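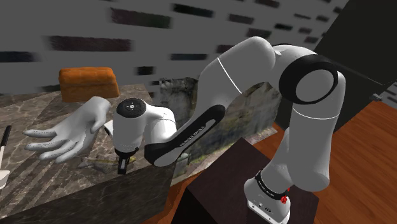
4 Planning the purchase

4.1 Scope

This section applies to a single-arm Hultance cell with a simulated twin. Complete it before you ask for quotations. Mechanical fitting is covered in section 5.

4.2 Order of work

1. List every object the arm is expected to handle. Give the weight and the widest grip point of each.

2. Model the cell in simulation first. Set the pedestal and worktop heights as separate values — they are seldom the same, and the pedestal is quoted by height.

3. Run each handover at the worktop edge with the virtual hand in place. Note any pose in which the arm nears the end of its reach.

4. Repeat with thin and soft items. These decide whether the standard fingers will do.
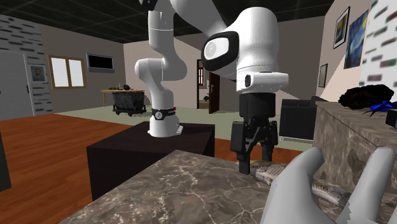

Figure 4-2. Two-fingered gripper over newspaper on the worktop, simulated cell.

5. Enter the results on the planning sheet and send it to Azra Ionescu at Reinholz. Allow 46 working days for a quotation on non-standard pedestals.

6. Set aside budget for spare fingers, cabling and floor fixings. They are not included in the arm price.

Note: The simulation licence covers 246 hours of run time. Further hours are bought in blocks of 70.

Note: Furniture in the supplied room model may be moved or deleted. Walls and doorways should be redrawn to match your own site.

CAUTION: Do not order a pedestal from simulated dimensions alone. Measure the floor and worktop on site.

CAUTION: Grip force in simulation is not a safety rating. A separate risk assessment is needed before any person takes an object from the arm.

4.3 Changes after order

Pedestal height can be changed until the Friday before manufacture. Later changes are charged as a new part (form 43).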